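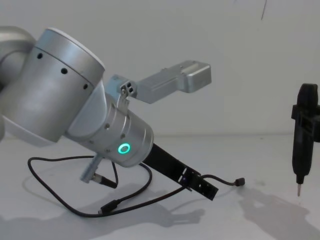 Silver arm, green ring lit on the side of the wrist.

Flamlow Barnel - standby drain after the April update

rfankhauser
Thursday, May 13, 2021
Posting numbers because the support thread on the Flamlow site is mostly people saying "mine is bad too."

Phone is a Barnel, bought unlocked from Londcombe, single SIM, Wi-Fi on, Bluetooth off, no watch paired. Before the April update it lost two or three percent overnight. After the update it loses far more. Last night, 8 hours, screen off the whole time: 213 mAh used according to the battery log, and 924 wakeups charged to the modem service. Airplane mode brings the wakeups close to zero, so I don't think it's an app.

Already tried: cache wipe, network settings reset, different SIM from the same carrier. No change. Has anyone here rolled the modem firmware back by itself, without reflashing the whole system?

aebischer_l
The modem image is signed together with the boot image on this model. If the versions don't match it goes into a boot loop. You would need to roll back both, and the anti-rollback counter may have moved in April. Check it before you flash anything.

Also, 213 mAh over that period is high but not absurd on a weak signal. What does the signal strength read where the phone sits at night?

rfankhauser
Between -104 and -107 dBm on the nightstand. Same apartment, same nightstand as before the update, so I don't accept weak signal as the whole explanation.

aebischer_l
Carriers retune. Same spot does not mean same signal. Did you log dBm before the update?

rfankhauser
No.

aebischer_l
Then you have one variable you can't rule out.

lutfa_sultana
I have two Barnels on the same carrier, one updated and one still on the old build. Left them next to each other on a shelf overnight, same brand of SIM, both freshly rebooted. Settings were matched by hand, so I may have missed something, but I went through the network menus twice. The updated one had 50 percent more drain. Signal readings were within 2 dB of each other all night. 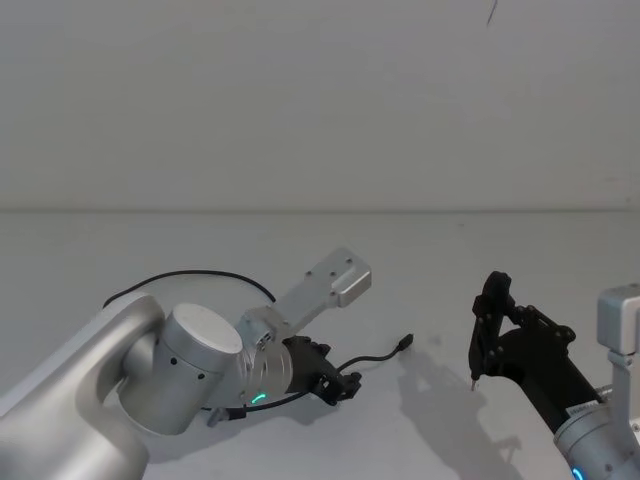

The part that interested me more was the wakeup pattern. On the old build they come in bunches, then long gaps. On the new one they are evenly spaced, which to me looks like a timer and not a reaction to the network. I turned off Wi-Fi calling on the updated phone the next night and the even spacing went away. Drain dropped most of the way back, though it did not quite reach the old build.

rfankhauser
That matches the airplane mode result. I have Wi-Fi calling on. Will turn it off tonight and repeat.

btanner
Wi-Fi calling has been off on mine since I bought it and I still see the drain. Different carrier, though. I'd look at the charger. Mine got worse when I switched to a Rainer wireless pad, and the phone runs warm for an hour after I take it off.

aebischer_l
A charger does not cause modem wakeups when the phone is off the pad. You may have a second, unrelated problem.

btanner
Could be. I didn't look at the wakeup count, only the percentage.

aebischer_l
Percentage on this phone is smoothed. Use the mAh figure from the battery log. Settings, Battery, tap the three dots, Detailed usage.

btanner
Found it. Modem service is fourth on my list, display is first. OK, so probably not the same thing. I'll start a separate thread for the pad.

rfankhauser
Result with Wi-Fi calling off: drain is almost what it was before the update. Modem wakeups are way down and the even spacing is gone. Signal in the same range as before, logged this time.

aebischer_l
Good data. I still want to see a second night with it back on before I blame the update.

lutfa_sultana
I can do that one. Both phones, Wi-Fi calling on, swapping the SIMs between them so we can rule out the account too.

rfankhauser
Thanks. I need Wi-Fi calling at work, so leaving it off is only good overnight. Is there a way to schedule it? The Routines menu has Wi-Fi and Bluetooth but no calling option.

lgisler
Not in Routines. There's a quick settings tile if you edit the panel, second page, but you have to tap it yourself. On my build the tile resets to on after a reboot.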